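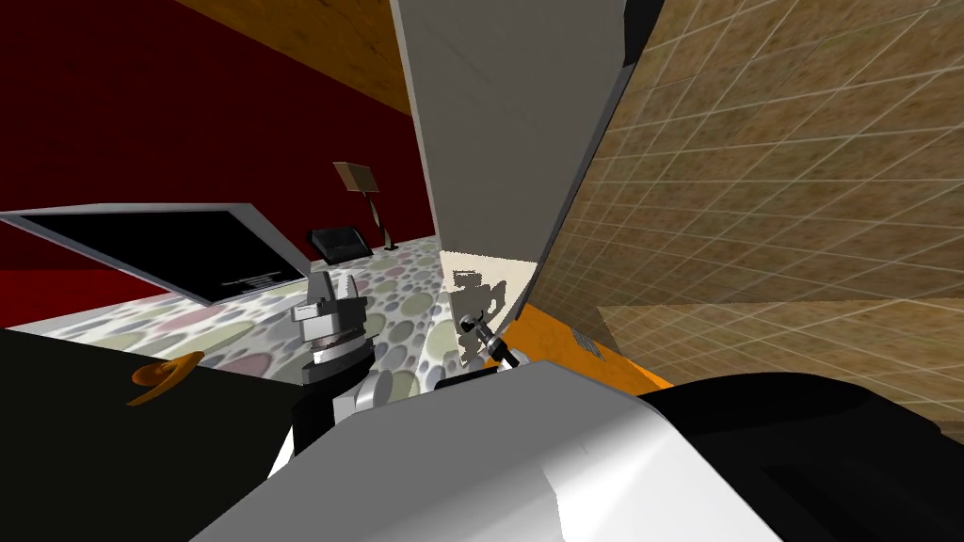
Spent the whole morning back in the simulator with the two grippers, the Wadura and the Noonan, trying to decide which one I like. Malachy has already made up his mind (Wadura, obviously, he wrote half the config for it) but I want to give them both a fair shake. The head camera view is still driving me nuts! Everything leans, the TV looks like it's sliding off, and that circle-pattern floor makes me a little seasick when the torso turns. The big white arm housing eats up the bottom of the view too, so I'm going to try raising the camera mount 7 centimeters and see if that buys me anything.

Bethel thinks I should quit fussing with the head camera and do the close work from the wrist. She may be right. I switched over for the door runs and it felt so much calmer - just two fingers, a pale door and that black lever up ahead. The shadows come out all blocky and stair-stepped though, and I keep wondering if they'll mess with the handle detector. Must ask her about the shadow resolution setting.

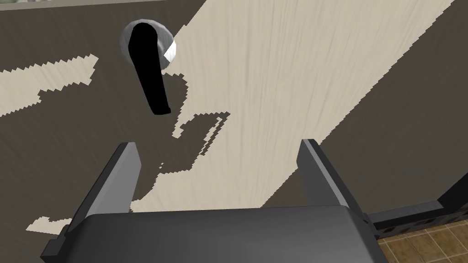 Later, after dinner

Ran 18 door tries with each gripper on the old controller. Noonan missed 5 and Wadura missed 3, so Malachy gets to be smug until I swap in the Bako controller tomorrow.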